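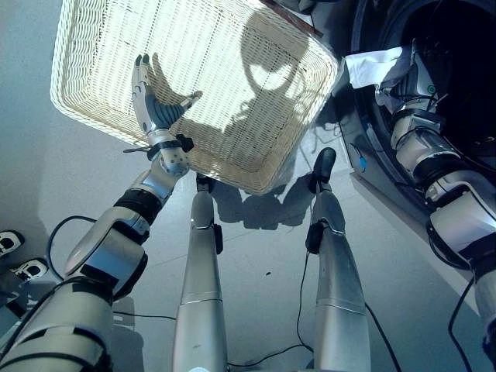 The Truditz robot at the laundry station, with a hand raised to the wicker basket. Credit: Ilton

September 7, 2024 - Ilton today published results from Truditz, its study of how robots learn to handle laundry. The authors ask readers to treat the main number with care.

The method, called Darwish, trains one control policy on head and wrist camera views together. Across 723 test attempts at moving clothes between a basket and a washer, the robot finished 402.

"That is a better score than our May baseline, and it is still a long way from a useful machine," said Noura Issa, lead author. "I would not buy it."
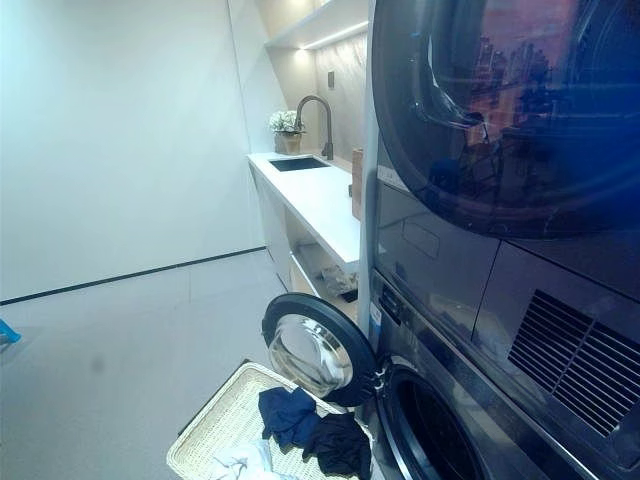

All tests took place in one laundry room, with the same appliances throughout. The paper makes no claim about other homes. Training used 2307 recorded demonstrations, and adding more of them near the end changed very little.

Dark clothing was a weak spot - the wrist view often held too little detail to tell one garment from the next. Adanech Araya of Grundach, who reviewed the logs, questions whether the wrist camera helps at all in those cases. 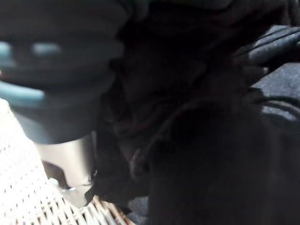

Availability

The paper and the logs from 52 failed attempts are available from Ilton on request. No product is planned.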